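Stesine pivot fault

The Stesine pivot fault is a mechanical failure of hand-held grippers, the tools a person carries to record grasping movements for robot learning. It is named after the Stesine workshop, where it was first written down in October by the technician Obadia Kinyua. In the fault, one pivot pin of the linkage becomes loose and the two jaws no longer close at the same speed.

Cause

The jaws of such a gripper are moved by a linkage with metal pins. At Stesine the pins of the first series were fixed with a thread glue that became soft after long use. One pin could then turn in its hole and make the hole wider. Kinyua measured a play of 2 mm on the worst tool. The fault was found in five tools of a series of 57.

Effects

The operator often feels nothing, as the hand corrects the error without thinking. The recorded data are more affected. The jaw opening is calculated from one side only, so the file says that the jaws are closed when there is still a gap -- or the opposite. A robot trained on these files may drop thin objects or press soft ones too hard. In the Voduveck project, 11 recording sessions were removed for this reason.

There is also a small safety risk. A loose pin can leave an open space in the linkage where a finger may be pinched.

Affected work

The fault is most harmful in table tasks with small, soft objects, such as cord, sponge and foam, which change shape under the jaws.
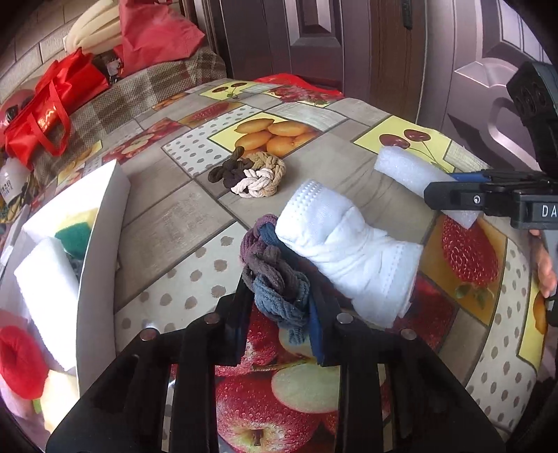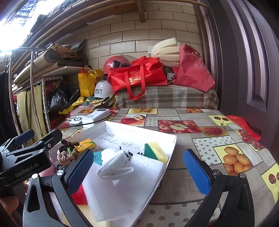 Hand-held grippers at a table with cord, sponge and foam pieces.

Prevention

The Polák check is the usual method to find the fault early. The operator closes the jaws slowly on a flat gauge and looks if both pads touch it together. It takes about a minute and is done before each session. Later tools use the Vakis pin, which has a shoulder and a lock ring and does not depend on glue. Older tools can be changed to this pin, but the linkage must be calibrated again after the work.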